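June, 7:40 am, serial workshop notes

Nala draft, ch. 50 through the end of the market arc. Read it all last night in one go, notes while still fresh. Typos mine.

Opening still too slow. She wakes in the new body and we get two pages of mirror. Cut to one paragraph, get her out the door. Isla agrees, Huệ wants to keep the hands bit (she doesn't recognize her own handwriting). Fine, keep the handwriting, lose the hair.

Magic rules. Ch. 12 says a borrowed name lasts till sundown. Ch. 38 she uses Sadowski's name at midnight and it works. Either fix 38 or make it cost her somthing. Yolanda's idea: it works but he forgets it for a day. Like this a lot. Would also explain why he's so odd at the ferry.

Staltcombe. Is it a city or a fort? Called both. Map has it on the river, text has it "a day from water." Going with river. Search for "day from water", at least 2 spots.

Memories. Right now the old owner's memories turn up whenever the plot needs one. Aniela flagged this in her margin notes and she's right. Try: only come back by smell or taste. Bread, tar, the plum stuff. Then the reader sees them coming.

Word count for the new chapter 404 over the limit. The toll keeper speech can go, he says it all again at the gate.

Liletti still talks like a lawyer. Give her shorter lines. Wanda read her aloud in group and everyone lost the thread by the second comma.

Cliffhangers: three in a row are someone knocking on a door. Change the middle one.
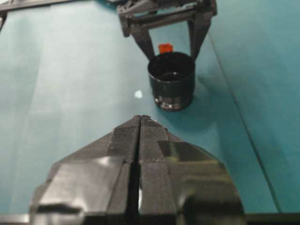 Does Nala find out who had the body before her in this arc?
Only the first name, from the toll book. The family comes in the next one, after the crossing.

Reader comments on the last batch, roughly 80, mostly about the ferry. People like the ferry. Don't touch the ferry.

To do: send Isla the fixed 38. Ask Huệ for her river map, the newer one. Rename the second innkeeper, too close to Liletti on the page. Look at ch. 12 agian before posting.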